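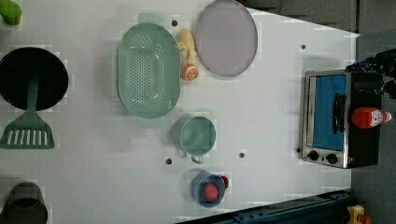 One member remarked, before the agenda was taken, that people had been promising a machine to clear the table for as long as the member had been buying dishwashers, and asked whether the panel would be in a position to say yes or no by the end of the year. The chair replied that a yes or no was unlikely, but that the panel could state which chores it would pay for now and which it would not. The member asked that the question be recorded.

Gemcombe Chores and Automation Panel
Minutes of the July meeting
Held in the upper meeting room, Gemcombe

Present: the chair, the secretary, members for residential services, catering and stores, and an observer from the Clutside branch. Apologies were received from the member for laundry.

1. Minutes of the previous meeting
The minutes were approved with one correction. Under item 5, "shelf stocking" should read "shelf facing." The secretary noted that the two jobs are costed separately at Clutside.

2. Matters arising
The floor-scrubbing machine at Clutside has been returned to service. The observer reported that it covers the main aisles well but still has to be walked to the loading area by a member of staff, and that pallets left out overnight stop it. The branch manager has been asked to enforce the clear-floor rule. No further action by the panel.

3. Kitchen chores: general discussion
The chair invited views on the paper circulated by the member for catering. The paper divides kitchen work into carrying, sorting, wiping, loading and cooking, and proposes that the panel look only at carrying and sorting for the present. Wiping was left out on the ground that nobody had yet agreed what counts as a clean surface. The member for residential services objected that tenants do not divide their evenings in this manner. A tenant who needs help after dinner needs all of it, and a machine that moves the cups and leaves the crumbs will be judged on the crumbs.

The panel accepted the point but kept to the narrower scope by 4 votes to 2. 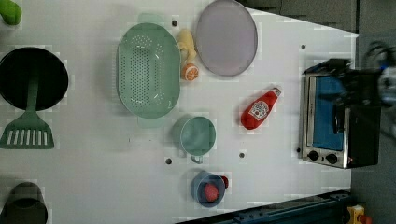
Sorting was considered first. The member for catering said that the difficulty begins well before anything is lifted, at the stage of deciding what belongs with what and in what order it should be moved. A person clearing up does this without stopping to think. A green slotted spatula lying across a pan, with its head out past the rim, was given as a case in point: whoever moves the pan first has also moved the spatula, whether or not that was intended. The same applies to fruit left in a bowl. The panel agreed that any supplier's claim about "items cleared" should say whether items resting on or inside other items were included, and how they were scored.

Action: secretary to add a line to the supplier questionnaire.

4. Speed and supervision
The member for stores presented figures from the Nasution trial, in which a single arm was given a tray of mixed goods to put away in a mock stockroom. The tray took 30 minutes by machine and 15 by a new employee on a first shift. The member considered this a better result than expected. It was pointed out that the employee had also answered the telephone.

Discussion turned to the cost of supervision. In the Nasution trial a technician stood by throughout with a hand near the stop button, and the hours of that technician do not appear in the supplier's table. The chair observed that a chore with one machine and one watcher has not been taken off anyone's hands. The observer from Clutside disagreed in part. Late shifts at the branch are hard to fill, and a watcher who is seated and can look after several stations may be easier to hire than a packer. The panel did not reach a view. It was agreed that all future papers should show attended and unattended time in separate columns.

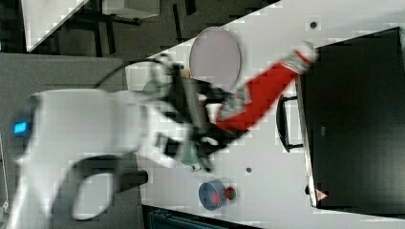
The member for stores added that the speed of the arm itself is seldom the limit. Most of the time in the Nasution figures went on pauses between one item and the next, and on second attempts after a poor grip. Asking suppliers for a faster arm would therefore bring little gain and would raise the safety requirements. The member for residential services asked that the safety point be given its own item at the next meeting, with particular attention to kitchens used by children.

Action: member for stores to obtain a breakdown of pauses and repeat attempts from Nasution.

5. Request from Grustomden
The panel considered a letter from the Grustomden housing office asking whether an assisted-living kitchen there could be used for a trial. The kitchen is narrow – too narrow, in the opinion of the member for residential services, for a fixed arm and a resident in a wheelchair at the same time. The letter also asks who would be liable for breakages. The chair had taken informal advice and understood that the existing contents policy would not apply.

It was noted that toy food and light plastic ware are suitable for early work, and that they say little about a full saucepan or a wet glass. The panel would want to see real crockery handled before residents are invited to take part.

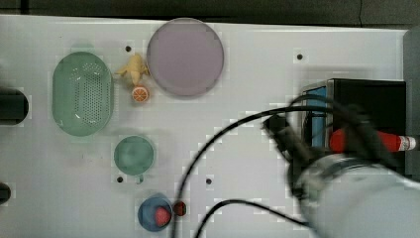 The panel resolved to decline the request for the present and to write again once the breakage question is settled. Grustomden is to be thanked, and asked whether the larger communal kitchen might be offered in place of the resident's own.

Action: chair to write to Grustomden.

6. Position statement
A short form of words was agreed for the annual report, after some redrafting – the first version used "soon" and the word was struck out. The text reads: "Machines can now carry out parts of some household and stockroom chores under supervision. The panel does not yet recommend purchase for unattended use in homes. Floor care in shops is excepted."

The member who had spoken at the opening asked whether that was a no. The chair said it was a no for kitchens and a qualified yes for floors.

7. Any other business
The member for catering asked for the projector to be repaired. The observer from Clutside offered a visit to see the floor machine in use before opening hours, and members are to give their preferences to the secretary. Parking at the branch is behind the garden center.

The meeting closed at 4:30 p.m. The next meeting will be held in September in the same room.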